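Household Task Readiness: Progress Report to Tannous
Prepared by Mayu Hirano, Jurkari

1. Summary
The project set out to establish which kitchen and shop-floor chores a machine can be trusted to carry out unattended. Work in this period was limited to kitchen chores. The library of task recordings now stands at 649, all made by people working with hand-held grippers.

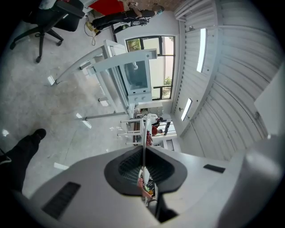 2. Results by chore
Of the 7 kitchen chores in the plan, 4 are ready for trial on the Vorard arm. Serving and reheating food remains the most demanding. The plate must be kept close to level while the other gripper is free for the microwave door, and small items such as beans will roll if the plate is tipped. 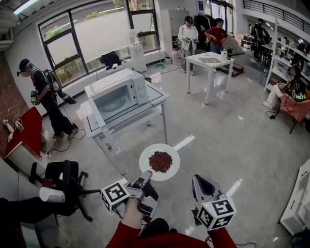 Can a machine reheat a plate of food on its own yet?
At present it cannot do so to the standard set in the agreement. The arm opens the door dependably, but placing a loaded plate on the turntable still requires a person to stand by.

3. Next period
Carter MacPherson will lead the shop-floor work at Plullthorpe, beginning with shelf restocking in August. Jurkari requests that 6 further weeks be allowed for the reheating chore, within the existing budget.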